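Contents Previous Chapter Next Chapter Glossary Index

May 15, 2024
By Nadiia Horobets

Chapter 11
Finishing Raw Edges

Every piece of woven cloth begins to come apart at the place where it is cut. The threads that run the length of the fabric, called the warp, and the threads that cross them, called the weft, hold one another in position by pressure alone. At a cut edge that pressure is lost on one side, and the outermost threads are free to slide away. The result is known as fraying or raveling. A seam that has been sewn with great care will still fail if the seam allowance behind it ravels as far as the stitching.

This chapter considers the methods by which a raw edge may be protected. Some of them enclose the edge entirely, as in the bound seam and the French seam. Others cover it with thread, as in overcasting by hand or the zigzag stitch by machine. A third group changes the line of the cut itself and adds nothing to the fabric. The choice among them depends on the weave, on the weight of the cloth, on how often the article will be washed, and on whether the inside of the work will be seen.

Students who have completed Chapter 10 will already be familiar with the terms grain, cross grain, and bias. These terms are used here without further definition. It should be recalled that a cut made along the grain tends to release whole threads, one after another, while a cut made on the true bias releases only short ends. For this reason a bias edge frays very little, although it stretches readily and must be handled with some restraint.

How loosely a cloth is woven matters a good deal. A dense cotton poplin may be left unfinished inside a lined garment and give years of service. A loosely woven linen or a soft wool tweed may lose a quarter of an inch before the pieces have been joined. Fibers also differ in their surface. Smooth filaments such as silk and polyester slip past one another easily – a satin made from either will ravel at a touch – while the rough surface of wool tends to hold its place.

Pinking is the oldest of the methods that rely on the cut alone. The blades of pinking shears are toothed, and the edge they produce is a row of small points. Because each point is cut at an angle to the grain, no long thread lies free at the edge. Pinking slows raveling but does not prevent it, and it should be reserved for firm fabrics that will receive little wear. It is also the customary finish for swatches.

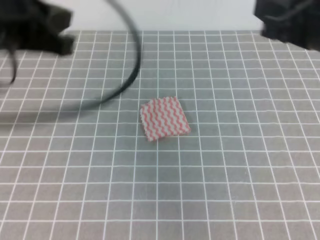 Nadiia Horobets

Patterned cloth, such as a fabric with wavy red stripes on white, calls for one further decision. Where stripes must meet at a seam, the allowance should be left wide until the match has been checked, and only then trimmed and finished. Trimming first leaves no room for correction.

The exercises for this chapter require 2 swatches of each fabric, one to be finished and one to be left raw for comparison. Both are to be washed together and mounted side by side in the sample book. The section on binding that follows was prepared with Modupe Ajayi, whose notes on cutting bias strips appear at the end of the chapter.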